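Filed under: Site Owners / Opinion

Pop-ups again. Sorry. I run a small site for walkers round Valtcombe, 892 people on the mailing list, and every few months somebody tells me I need a box that jumps out at visitors. Sign up! Wait, don't go! I had one. Took it off in March.

What bothers me is who the box is for. Reader arrives, wants the bus times, gets a form over the bus times. Closes it. Possibly closes the whole page.

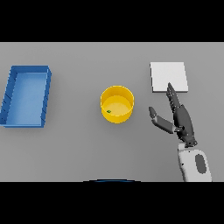 Elvia Alvarado wrote in to disagree: her pop-up brought in 339 sign-ups and she can't see why she should feel bad about a thing with a close button.

Fair enough. But how many of them open the emails? Mine got me 119 new names and most went quiet straight away. Dead weight, and my newsletter service charges by the name.
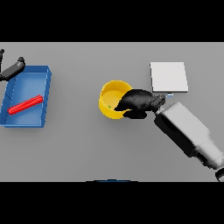

So now it's one plain line at the foot of each article. Slower, yes. The people who use it have read to the bottom, and they write back -- they even correct my spelling, which definately keeps them busy.

Clellska, the plugin I had, wanted four seconds before the box appeared. Four! You can't read a paragraph in that.
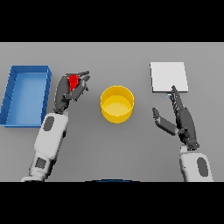
And phones. On a phone the cross is tiny and you hit the form insted. If you must have one, put it after the second page. Or let people click to open it.

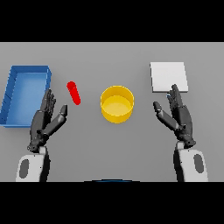 Ruddock reckons I'm being precious, and that a list which isn't growing is shrinking. Maybe. I'd still take the small list -- and the bus times stay where you can see them.

Recent posts
Moving away from Drunard: what broke
Do you need a comments section?
Writing an About page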